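5.3 Stalls caused by the cable bundle

We had meant to give this section over to grasp quality, but the fault that cost us the most time had rather little to do with grasping, and we think other groups may be glad to hear of it. Over 300 picking attempts at the Trirkberg laboratory the arm stopped itself 12 times, and each time the controller gave the same unhelpful message about an unexpected load at the wrist. Our first suspicion, a perfectly natural one, fell on the fingers pressing too hard against the floor of the bin, and we spent a good many evenings lowering the approach speed to 70 per cent and watching hopefully. It made no difference at all.

It was Tsehay Tamiru who noticed, on going back through the joint logs, that every stop came while the last joint was turning towards the end of its range. The cables that run over the wrist (Fig. 2) have only so much slack to give, and in a few poses they were pulled tight enough for the force check to take the tug for a collision. Bereket Demissie then repeated those poses by hand with no object held, and the stops came back just as before.

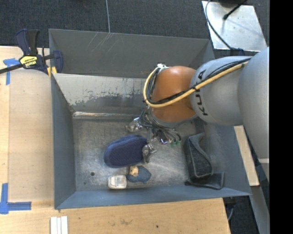 FIGURE 2 | Picking from the metal bin. The cables pass over the orange wrist housing; one fingertip touches the dark blue item.

5.4 Changes to the planner

We now turn down any plan that takes the last joint near its limit, and ask the Vernora planner for another grasp on the same item. This does mean that items lying close to the walls are sometimes left until later, and we should like to find a kinder answer in time, perhaps with a longer loop of cable.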